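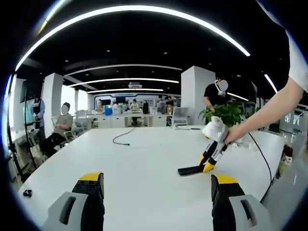
Surely it's quicker to just write the program, one reader wrote in after our September piece on Liltum, and we took that more or less word for word to the trainer who runs the hand-demonstration work at Nalent.

Long pause. "Quicker for what? If it's the same box in the same place every time, yes, write the program. I would." But the jobs that come in now are bags, cables, things that slide about. "I can't write down how I pick up a cable. I can pick one up in front of you though."

So that's the method. A person holds a gripper in the hand, does the job, and the gripper's own camera takes it all down. Later the robot gets the same view and has to come up with the same moves. No robot arm needed while you teach. The trainer used to do it the other way, remote control, sat at a desk with a pair of levers and a screen, and doesn't miss it much.

"You've got no feel. You're squeezing something and you don't know if you're squeezing it. People got headaches. With the hand tool they're fine in an afternoon – well, most are."

Is remote control finished then? No, apparently. Nalent still keeps it for the heavy stuff and for anything hot, and the trainer says the data is cleaner in one way, becuase the arm can only do what the arm can do. "With a hand tool people cheat. They twist their wrist right round, they reach over things. The arm can't follow that. So half my job is saying slower, smaller, keep your elbow in."

Passing is where it gets fiddly. Two grippers, two people or one person with two hands, one thing going between them.

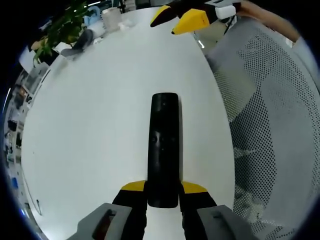 *One gripper closed on the end of the bar, a second over the far edge of the table with its jaws open.*

"Handovers are horrible," the trainer says, quite cheerful about it. "Everybody knows how to pass a cup of tea. Now do it with two fingers that don't bend like yours." The trick is who lets go, and when. New people let go early. Then they get told off and hang on too long, and it turns into a tug of war, and the robot learns the tug of war. It learns all of it, the trainer says. Scratch your nose halfway through and that's in there too.

How many goes does it take? The current job, which has the in-house name Vilela, wants 600 good ones. They were on 59 when we spoke. A decent run is 14 before someone needs a break, and the trainer is strict on breaks. Tired hands wander. You can't see it at the time, only later when you play the recordings back and the grip has crept down a bit each go.

We asked what a bad one looks like.

"Looks fine, usually! That's the trouble. You'd watch it and say lovely. Then you see they looked away, or the fingers touched twice. I throw out more than people like." There have been words about that, we gather. The trainer wouldn't be drawn.

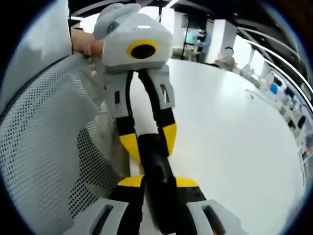
*Gripper to gripper, with a hand on the housing of the upright one.*

The playback is done in Skuvance, a bit of software the team put together themselves and grumble about constantly. It shows 2 recordings side by side and you mark where they drift apart. Slow work. The trainer does it first thing, about 7 in the morning before anyone else wants the screen, with toast.

And does the robot get any good? Some days. It's better at picking up than putting down, which surprised us and doesn't surprise anyone there. "Putting down, you're waiting for the table. You feel the table before you see it. The camera doesn't feel anything." They are trying a softer pad on the fingers, and they're also trying asking people to pause just before they let go, so there's somthing for the robot to see. The pause is cheaper, so the pause is going first.

Last thing – back to the reader's question. Would the trainer ever go back to writing it all out by hand, line by line?

"For a conveyor, tommorow. For this, no. I'd still be on the first page."

Then someone called across that the batteries were charged, and off went the trainer to start the next run.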